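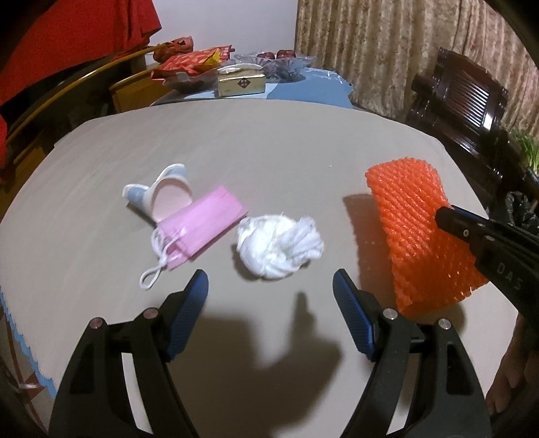

Three weeks with a new hair oil

July - by Diễm Sầm

My hair is long and very dry at the ends, and in summer it becomes worse. My cousin recommended me the night oil from Levby, so I ordered the small bottle, number 17 in their list.

I put three drops on my palms and pressed them only into the ends. In the first week I used too much and my pillow smelled of coconut.

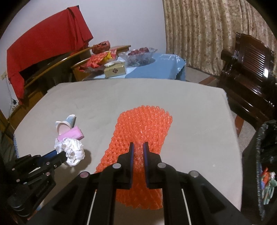

After that I changed to every second night, and my hair felt softer in the morning. The roots stayed clean - this was my biggest worry. I still don't like the cap, it is hard to open with oily fingers. I will finish the bottle and then decide.

Comments

Dagim Araya: Does it work on curly hair also?

Diễm Sầm: I think yes, but begin with one drop.

Wetach: The cap is terrible, I agree!

Contact | © Diễm Sầm | Back to top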